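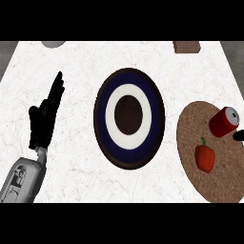

marblehead_no replied:
You can't seal your way out of etching. Sealer slows down stains, meaning oil and coffee getting into the stone. Etching is acid eating the surface. Lemon juice will dull polished marble with or without sealer on it. If the shop told you otherwise they were selling you a sealer.

tuckpoint54 wrote:
The shop didn't say that, I assumed it. For anyone joining now, the top is going on a dining table we use every day. Two kids, a lot of tomato sauce. The quote from the Vomano yard came in at $3,572 with the edge work and delivery. A quartz top in the same size was a little less. My wife wants the real stone and I'm the one worrying.

gray_kettle wrote:
We have had white marble on our kitchen table for 7 years and never sealed it after the first time. It has rings and dull spots all over. You see them when the light comes in low from the window and the rest of the day you don't. If that would bother you, buy the quartz.

Zolteswood_Dan wrote:
Ask for a honed finish. Etch marks are dull, honed stone is already dull, so they mostly disappear. Polished is where people get upset. Our shop does both and the price difference is small.

marblehead_no wrote:
Honed does hide etching but it stains easier. I would not call it a free lunch. Turmeric on honed white marble is a bad day.

Zolteswood_Dan wrote:
It stains a little easier if you leave it unsealed. Put on two coats of impregnator the first week and one a year after that. We have honed tops in three restaurants and I get called out for chipped edges, never for stains.

tuckpoint54 wrote:
What do you do about chips? The sample they gave me has a square edge and I already knocked a corner off it in the garage.

Zolteswood_Dan wrote:
Get an eased edge at the minimum, a small radius is better. Square edges look sharp in the showroom and then somebody hits one with a cast iron pan. Small chips can be filled with a clear or tinted epoxy. You will be able to find the repair if you know where it is.

Update, a few days later. I put lemon juice, red wine, olive oil and vinegar on the sample overnight, half of it sealed with Sirketex and half bare. The oil left a dark spot on the bare half and nothing on the sealed half. The wine left a faint mark on both. The lemon and vinegar etched both halves the same, so marblehead_no was right about that part.
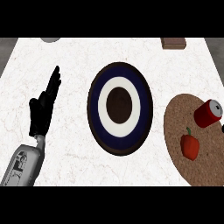 gray_kettle answered that overnight is not a fair test. Who leaves vinegar on a table until morning? Try ten minutes and then wipe it up, that's what happens in a real house.

marblehead_no wrote:
Ten minutes is plenty for lemon. Do it and see.

tuckpoint54 wrote:
Did the ten minutes. Lemon still etched, lighter than before. Wine wiped off clean on the sealed half.

habte_lane wrote:
Has anybody used the Habte polishing powder on etch marks? It was $54 for a tub at my tile place and the label says it works on white marble. I have a bathroom vanity with one ugly ring near the faucet.

Zolteswood_Dan wrote:
Those powders work on polished stone if the etch is shallow. Damp felt pad, low speed, go slow. Don't use it on a honed top or you will have a shiny patch in the middle of it.

tuckpoint54 wrote:
We went with honed, eased edge, and I'm doing the sealing myself. They want $183 to do it and it looks like a rag and an afternoon. Delivery is the second half of December – I'm building the base now and still have to work out how much overhang is safe without a plywood layer under the stone.

marblehead_no wrote:
How thick is the slab?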